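Plurier – main room sound after the refit

stallsleft
Went to Plurier last night for the first time since January. The new limiter is set far too low. Once the room fills, the kick drum disappears and the vocals sit on top of everything. Capacity is 700 and the system was bought for that, so I don't see the point of running it at half power.

kv_13
The limiter is a licence condition. Bornero has the same one and sounds fine. The fault at Plurier is the delay on the balcony speakers, which arrive late if you stand behind the desk.
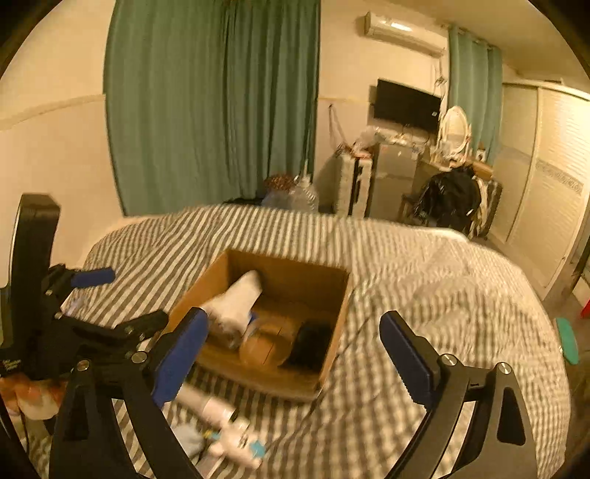 Stand four metres forward of the desk and most of it clears up. The side bar is still poor – too much glass.

stallsleft
I was forward of the desk. Same result.

oldrigger
Disagree with both. The subs were moved under the stage and now cancel down the middle of the floor. Walk to either wall and the bass comes back. Sowah did this too and moved theirs again within a month.

kv_13
Possible. I haven't checked the walls. Entry is still £4 before ten, so I'll go back and listen.

Comments

nightbus63: Nekness on the same street is smaller and better balanced. Indie upstairs, techno in the basement.

tam_b: Cloakroom queue at Plurier is worse than the sound.

Contact us | © 2019 | Back to top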